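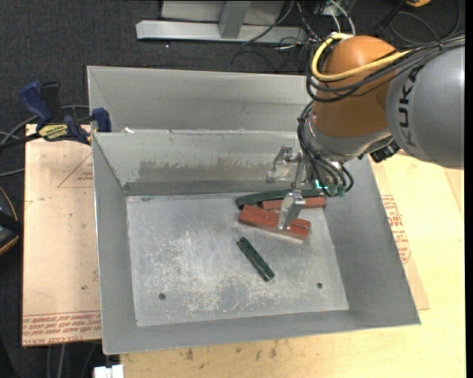 Metal bin on bench, floor scratched, stain on back wall. See item 6.

WORKSHOP AND STORES WALKROUND
Site: Rillatard unit, Lulville
Date: 23/05/2025
Done by: Solène Roussel
Job ref: 1514

Key: OK / Fix / Stop using

1. Fire exits
Front OK. Rear door sticks, needs a good shove. Fix this week please. Pallets were back in the corridor again, moved them myself. Same comment as February.

2. Extinguishers
All tags in date. The one by the paint cupboard is behind a coat rack. Move the rack, not the extinguisher. Fix

3. Floors and walkways
Yellow line worn away between goods in and the saw. Oil patch under the compressor, granules down but nobody had swept up. Fix

4. First aid
Box OK. Eye wash out of date, binned it. Plasters low. Vover order goes in monthly, add both to the next one. Accident book found in the van, has to live in the office.

5. Racking
Load sign on bay 2 says 78 kg per shelf. Top shelf looks well over to me. Take the castings down to floor level before anything else goes up there. Stop using top shelf until done.
Upright on the end bay has a dent, low down on the aisle side. Reported to Renaud, waiting for a date for them to come out.

6. Bins, trays and tubs
Metal bin: floor is scratched and scuffed, two small holes in it, brownish grey smear on the back wall. Wipe out, run a gloved hand round the rim for burrs. OK for bar stock, don't put small screws in it.
Plastic tubs: two with split handles, skip them.

7. Ladders
Long one OK. Step ladder missing a foot, tagged. Stop using

8. Electrics
Extension lead run under the mat by the kettle, taken up. PAT stickers fine apart from the radio and the fan heater. Fix or take home

9. Noise and dust
Extractor filter clogged. Clean every 30 hours running, log sheet stops half way down the page. Ear defenders avalable but pads cracked on most. Fix

10. Lighting
Tube gone over the bench vice. Yard light comes on 20 minutes late, timer probably never changed.

11. Welfare
Hot water OK. Fridge, no comment. Toilet lock loose.

Items marked Stop using need doing before I sign teh sheet off. Rest by next walkround. Send photos of the racking once it's cleared, don't ring, I'm on the other site all day.

S. Roussel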